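Home | Newsletter | Tidy Corner | Swaps | Back Issues | Contact

The basket on the table

29th January

If you've been reading this newsletter for a while you know I have strong feelings about toy storage, and most of them come from having bought too much of it. Over the years I've owned the stacking kind, the rolling kind and one enormous canvas thing from Mazza that slumped over whenever you took anything out of it. So this winter I made myself a rule (yes, another one!) that the small stuff gets a single wire basket, and when the basket is full, something has to go.

Well, the basket is full. It's been full since the holidays, and I've been walking past it with my coffee pretending it was somebody else's problem. Last week I finally cleared off the table, threw the old green cloth over it and put everything up where I could see it.

I do love a wire basket for this. You can see in from the sides, the crumbs and sand fall straight through, and you can rinse the whole thing in the tub. The trouble is that it takes anything. Balls are fine, balls are what it's for, but then a bit of fabric goes in, and another bit, and before long somebody is using it for empty cans too. I'm not innocent here. I've dropped a can in there myself on the way to the recycling and told myself I'd come back for it.

My one firm opinion about sorting a mixed pile is that you take the cloth out first. Fabric hides everything and it tangles around whatever is underneath, so you can't tell what you've got until it's gone. I give each piece a good shake and lay it off to one side, on top of whatever is handy. Nothing gets folded yet. Folding is where I lose twenty minutes and start wondering if I could make a quilt. 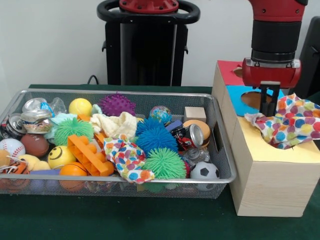
After the cloth I go for the trash, and that part is quick and very satisfying. Cans and bottles go straight out to the bin on the porch, in one trip, before I sit down again. Then the balls. I squeeze every one, and anything that has gone sticky or started to split is done. The spiky rubber ones seem to last forever, by the way – I've had some that came through the dog, the dryer and a whole summer in the yard. Tennis balls I'm much less sentimental about.

Blocks are a separate matter at our house. They're supposed to live with the rest of their set, but there is always one stray at the bottom of something, and I've learned to keep a coffee mug on the shelf just for strays. When the mug fills up I walk around and put everybody home.

As for the scraps, I kept the prettiest ones (polka dots will get me every time) and put the rest in the bag for the Wukano swap in February. They take clean fabric of any size, and last year I came home with more than I brought, so please learn from me and leave your big tote in the car!

The basket now goes back under the window, and the new plan is that I'll look through it once a month instead of waiting until it overflows. We'll see – I said the same thing about the junk drawer. If you've got a better system for small toys, especially one that survives grandkids, write in and tell me. I read every note.

Reader comments

buttonjar60: Cloth first! I've been doing it last all this time and wondering why it took me all afternoon.

Prairie Mom of 6: We tried the wire basket and the little stuff fell through the holes. Ended up lining it with a dish towel.

knitsandnaps: Does the swap take felt? I have a whole box of it.

Recent items

The Pisodov shelf, one year later
What I brought home from the Wukano swap
Tesine bins: worth the money?
A mug for strays, and other small ideas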